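Omaleck Desk Planner, undated, 502 pages
Stationery > Planners and diaries > Undated
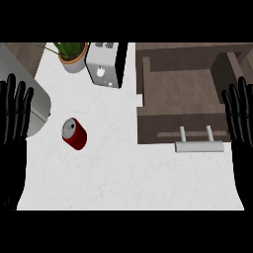

White worktop, seen from directly overhead.

The Omaleck is a page-a-day planner with no dates printed in it. You write the date at the top of each page yourself, so it can be started in any month and left alone during a holiday without wasting paper. Most people get well over a year out of one book.

Each day has a single page. The left column runs in half-hour slots from 7 am to 7 pm. The right column is blank apart from a box at the top for the 2 jobs that have to be finished that day. The box is small on purpose. Anything else goes on the lines underneath, and whatever is left over at the end of the day is either copied forward or crossed out.

A weekly review page comes after every 5 daily pages. It has space for meetings to arrange, calls to return and work you are waiting for from other people. If you work weekends, use the spare notes pages at the back.

The layout was drawn up by Bronisława Zalewska, who ran office training courses before joining Flokska. Spyros Moschos handles the printing and binding.

Changes from the previous edition
The evening slots have been removed. The paper is slightly heavier and most fountain pens no longer show through, though very wet nibs still may. The ribbon is longer. The page for yearly goals has gone, as few customers were filling it in.

Details
Size: A5
Pages: 502
Binding: sewn, opens flat
Cover: cloth over board, in grey, navy or dark green
Ribbons: two
Pen loop: sold separately
Weight: almost 700 g

Delivery and returns
Orders placed before 2 pm leave us the same working day. The December print run is normally the last before spring, and navy tends to sell out first. Unused planners can be sent back within a month. We can't take back a copy that has been written in unless there is a fault with the binding.

Customer comments
"I block out the first hour for the job I least want to do and keep my email shut. Half-hour slots suit me better than quarter hours." Kagiso Matlala
"Good paper. Too heavy to carry about, so mine stays at work." Lindiwe Steyn

Also in this range
Gonine weekly pad, tear-off
Sibiya meeting notebook, ruled
Omaleck pen loop, self-adhesive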